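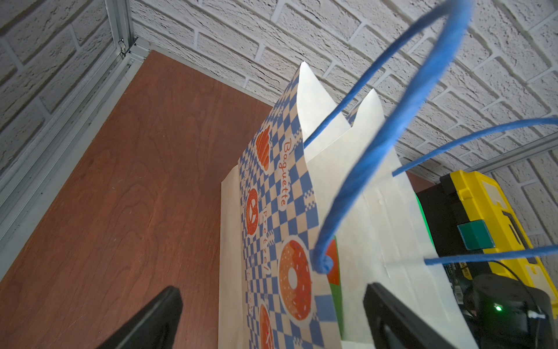 A checkered paper bag with pretzel, donut and bread drawings.

Paper bag plan for Pastor snack orders leaves plenty unanswered

21 Aug 2025

Ritlow, the snack delivery service in Pastor, says it will drop plastic carriers and send its orders out in paper shopping bags. The company calls the switch "a fresh start for every doorstep." It has ordered 2000 bags from the printer Vusonen, enough by its own count to last through the first stretch of deliveries.

The bags are cheerful, no argument there. Blue checks, a pretzel, a donut with red icing, and the word "Baguette" in script. Ritlow does not sell baguettes. It does not sell donuts either. A spokesperson said the print was a stock Vusonen design and that customers in an April trial "responded to the bakery feel."

The trial covered 300 orders. Ritlow would not say how many customers answered its survey, or what the questions were.

What goes inside is less of a change. Each order is still picked into a green plastic basket first, then moved to the bag one package at a time. The contents are the same sealed snack bags as before, among them an orange-and-white one and one with a clear window that shows the nuts.

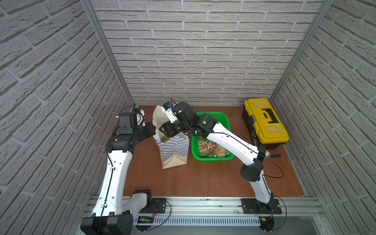

Less plastic, on paper

Ritlow's notice to customers claims the switch will keep 2344 plastic carriers out of the trash. That is more than the number of paper bags it has bought. Asked about the gap, the company said some orders used to go out in two carriers and will now fit in one bag. It may be right, but it did not offer any figures on order size.

The snack packages themselves are not part of the plan. Ritlow buys them already sealed and says the wrapping is up to its suppliers. So a customer who orders four kinds of crackers will get a paper bag holding the same four wrappers as last year. 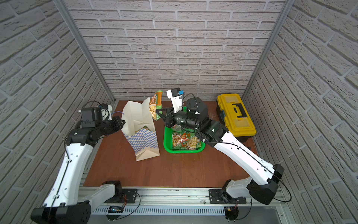
Then there is the rain. Pastor gets a fair amount of it, and plenty of Ritlow's drop-offs sit on an open porch until someone comes home. The company says the paper is "strong enough for normal use" and would not define normal. Its old carriers could be tied shut. The new bags have an open top, and the notice says nothing about a seal or a staple.

Customers who want the old carriers back are out of luck, though they can ask for no bag at all and hand over a tote at the door. So far 496 households have signed up for that through Niltura, the ordering app Ritlow uses. The option is three screens deep in the settings.
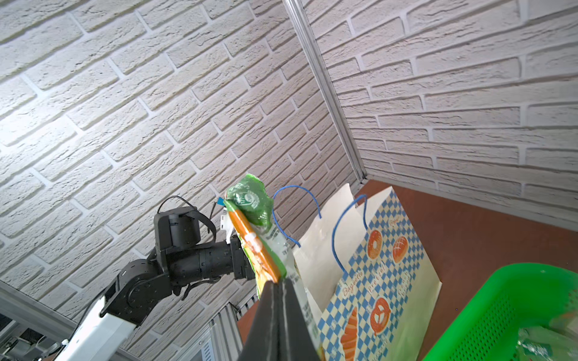 Glenna Tibbets
Retail Reporter

Ritlow says it will not raise its delivery fee to pay for the bags this year. It declined to say what happens after that – or what each bag costs. Vusonen referred questions about price back to Ritlow.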